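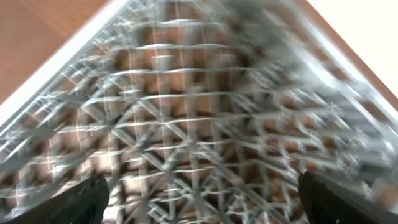 Fig. 1 – Plastic lattice, close up

Search this guide
June – by the Gristholm events team

4. Setting up the sponsored walk

1. Open Nillis and choose "New event". Enter the goal, 600 dollars. 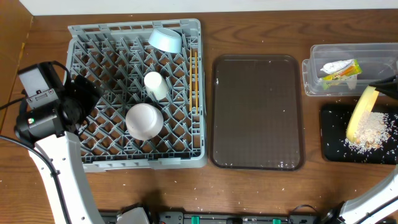 2. Add each class as a team – up to 20 walkers.

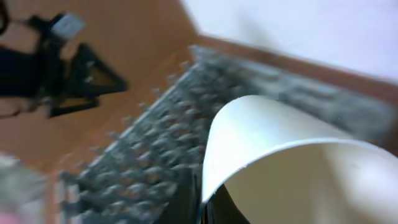

3. Print the sponsor cards, two for each family. Caution: do not close the page during printing.

Note: pledges are locked when the walk starts.
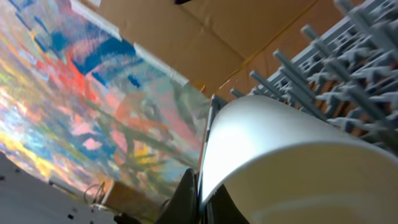 Late pledges must go on the paper list.

Related
Planemard bake sale
Counting the cash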